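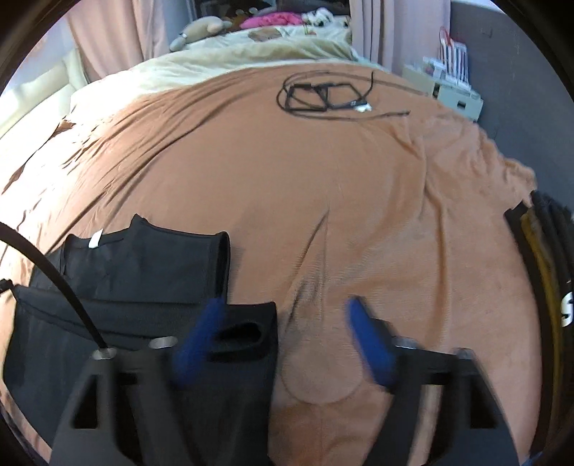 Imad Nasrallah writes that his Narnska blanket has been on the bed since April, gets clothes folded on it most mornings, and has been through the wash more times than he expected to need. He would like the next one a bit longer at the foot.

Narnska Blanket, Queen/King
Sold by Clukton Bedding

A large, plain-coloured blanket for use over a sheet or under a quilt. It covers the top of a queen bed with a generous drop on both sides. On a king the drop is shorter, so check your mattress depth before ordering.

Colours: peach, oatmeal, slate grey
Fibre: cotton and polyester blend
Edges: double-stitched hem, no fringe
Sizes: Single, Double, Queen/King
Made for Clukton by Ustex

Care
Wash at 60 degrees or below, on its own. Dark clothing can leave lint on the peach and oatmeal, and a lint roller will take it off. Line dry in the shade or tumble dry on low. Do not bleach. The Queen/King needs a large-drum machine. If yours is a small front loader, use the laundromat.

Colour matching
The peach dye was changed on 2022-06-23. Blankets from before that date are slightly pinker. If you are adding a second blanket to an older one, send us the batch number from the care label and we will tell you which dye it has. We still hold over 20 of the earlier peach in Double only.

Goes with
Tóth flat sheet, white or cream
Tóth pillowcase, standard, sold in pairs

Delivery and returns
Dispatched from our warehouse within three business days. Unwashed blankets can be returned within 60 days in the original bag. Return postage is at the buyer's cost unless the item is faulty.

Product code 3373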